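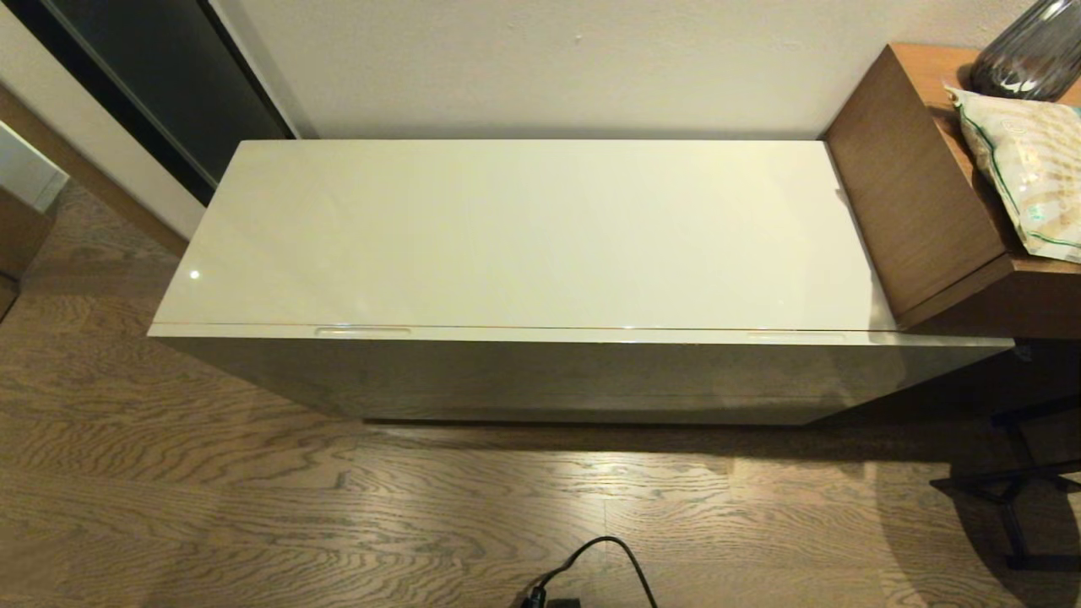

*Figura 3. Banco de almacenaje blanco de acabado brillante utilizado en el montaje doméstico. Fotografía: Đức Đặng.*

### 4.2. Montaje y entorno de trabajo

El manipulador se construyó en una vivienda, con piezas compradas por separado y soportes hechos en un taller compartido. La controladora es una Vadex de segunda mano; los soportes de la cámara proceden del diseño Hoarau, modificado para acortar el cableado. El programa de control, que en el resto del artículo llamamos Sudano, se ejecuta en un ordenador de sobremesa sin tarjeta gráfica dedicada.

Se eligió como mobiliario de prueba el banco de la figura 3. No tiene tiradores salientes: se agarra por dos rebajes poco profundos en el borde frontal, y las superficies brillantes devuelven reflejos que dificultan la estimación de profundidad. Ambas condiciones son habituales en una casa y aparecen poco en los bancos de ensayo publicados. No se modificó la iluminación de la habitación ni se colocaron marcadores sobre el mueble.

El registro comprende 2,507 trayectorias teleoperadas, de las cuales se reservaron 500 para validación. Las sesiones comenzaron el 08/04/2020 y terminaron en junio. Dos operadores se turnaron en los mandos.

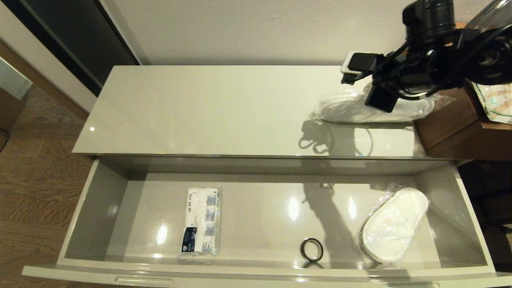 Los objetos blandos envueltos en plástico transparente concentraron la mayor parte de los agarres fallidos. El envoltorio se arruga al cerrar la pinza y el contorno que calcula Sudano deja de coincidir con el del objeto. En el caso de las zapatillas embolsadas se probó a bajar la pinza en vertical, con un margen de dos milímetros sobre la superficie; con un margen menor, el dedo rozaba el mueble y la controladora detenía el movimiento por exceso de corriente.

La sombra del propio brazo sobre las superficies grises brillantes produjo además detecciones falsas. Se filtraron con una máscara calculada a partir de la posición de las articulaciones, método que ya habíamos empleado en el prototipo Siria y que se detalla en el apartado 4.3.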